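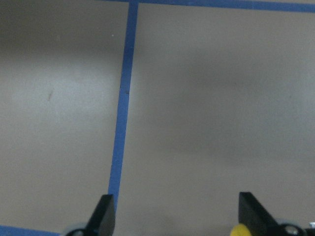
Recording demos by remote control for the Podora arm, 20 episodes so far. Playback lands beside the block. I reset the blocks by eye between takes and use the blue tape on the table as my guide. Is my labelling too coarse?
Benvinda Caldeira

Cell centre or tape line? Pick one and log it. Ours drifted until we wrote the start cell in every episode name.

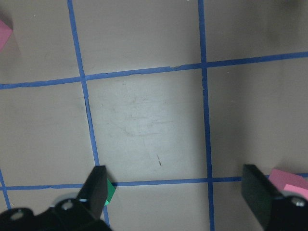
Wrist view, green block at left finger.

Also drop any take where you paused over 6 seconds before closing. The policy learns the pause.
Vieira
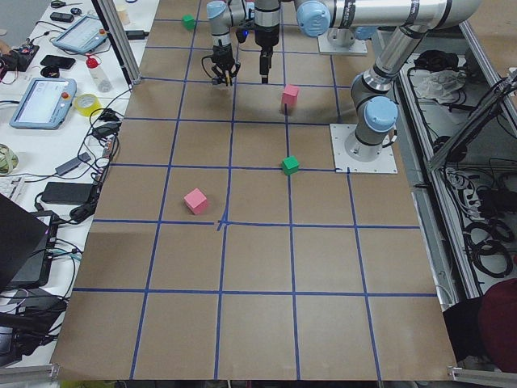 Then vary the start cell on purpose, 8 takes per cell, same operator throughout.

Cuvton

Try hand guiding instead, worked for me.
prustiston16

Last updated: Tue 25 February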